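**Perton Handling Safety – public incident thread, Feb 13, 2019**

**1/** We are publishing the findings of our review into the grip faults recorded in January during box-packing work with the Flenon hand-held gripper. The review is closed. Corrective steps are listed further down this thread.

**2/** The fault in short: on 2 occasions the fingers opened without a release command while a small box was held above an open carton. One box fell into the carton. The other struck the edge of the table and landed on the floor. There were no injuries.

**3/** The task is a simple one. An operator closes the gripper on a small box and moves it into or out of a larger open box on a table. The hold depends entirely on side pressure from the two finger pads.
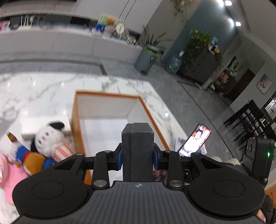 *Packing task on a marble tabletop: a dark gray box held upright between the finger pads.*

**4/** Our records cover 310 grips across the review period. Of these, 41 were made with the pad set later found to be at fault. Both drops came from that set. The remaining grips showed no unplanned opening.

**5/** Cause: the pads in the affected set had been fitted with an adhesive that softened during long sessions. As a pad crept toward the fingertip, the grip sensor read a rise in finger travel and the control software treated it as the start of a release. It then completed the release.

**6/** The software should not have done this. A release is meant to need a deliberate squeeze of the handle trigger. A convenience setting, added for faster cycles, allowed finger travel alone to count as a release signal. The setting was on by default.

**7/** We had a warning and missed it. An operator at our Kellevley site logged "pad feels loose" before the first drop. The note was filed as a comfort issue and was not passed to the safety desk. That was our error – the operator followed the procedure as written.

**8/** Narrow boxes called for separate attention. They leave less room to place the pads squarely, and a small shift in pad position changes the hold more than it would on a wide box. Bench trials at Escobedo reproduced the unplanned opening on narrow boxes first.
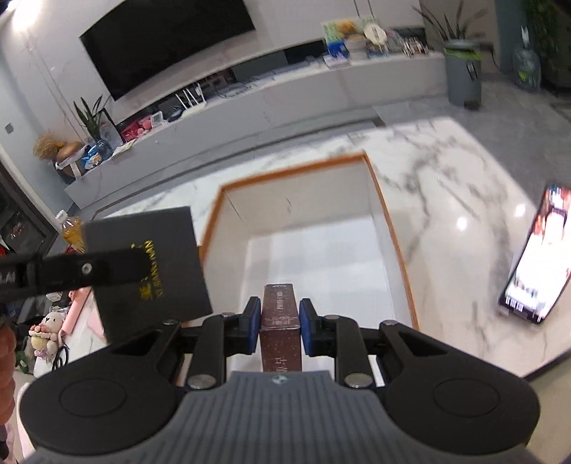 *Small brown box clamped between the blue-faced pads, with the larger open box beyond.*

**9/** Corrective steps now in force:

- The finger-travel release setting is off on all units and can no longer be turned on by operators.
- Pads are held by screws and a backing plate. Adhesive-only pads have been withdrawn.
- Any note that mentions pads, fingers or grip goes to the safety desk the same day.

**10/** Operators should check both pads by hand before each session. If either pad moves, stop work, tag the unit and report it. Do not press the pad back into place and carry on.

**11/** Please keep feet and free hands clear of the space under a held item. The boxes in these incidents were light. Heavier items are outside the approved task and must not be lifted with this tool.

**12/** After the changes, Escobedo ran 161 further grips on narrow boxes, including long sessions. No unplanned opening was recorded. We regard this as sufficient for a return to normal use – it does not replace the check before each session.

**13/** One question remains open. We do not yet know why the pad creep appeared in long sessions at Kellevley and did not appear in sessions of similar length elsewhere. Room temperature and cleaning fluid are both being looked at. Findings will be added to this thread.

**14/** Sites still holding adhesive-only pads should return them to Perton with the unit number written on the bag. Replacement sets are sent on receipt. Please do not discard old pads, as we are examining them for wear.

**15/** The review was led by Khairul Jugah, Perton Handling Safety. Questions about a specific unit should be sent through your site contact so that the unit log can be attached.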